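Thursday, Provness cabinet

Line tests on the Riviere side again. Loop to the far pole is 1602 m on the Plustberg drawing, and the meter agrees near enough. Sync held at 6 Mbps all morning, dropped twice after lunch. Swapped the card in slot 4, no change. Left the old one on the shelf, tagged. 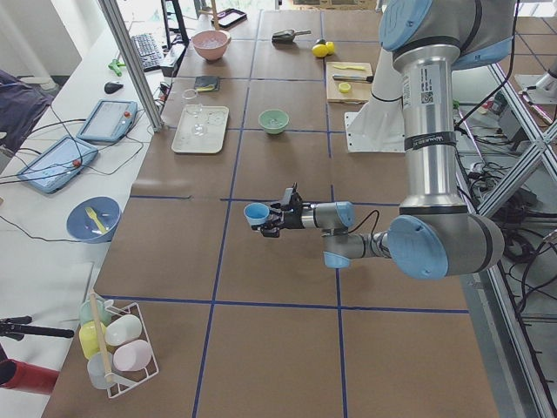

Irén Hegedűs thinks the drops come from the joint by the culvert and wants it opened before we touch the cabinet again. Fine by me. Need Rermont to confirm the duct is clear for the last 315 m of fiber. Rod is only 100 m, so borrow the long one.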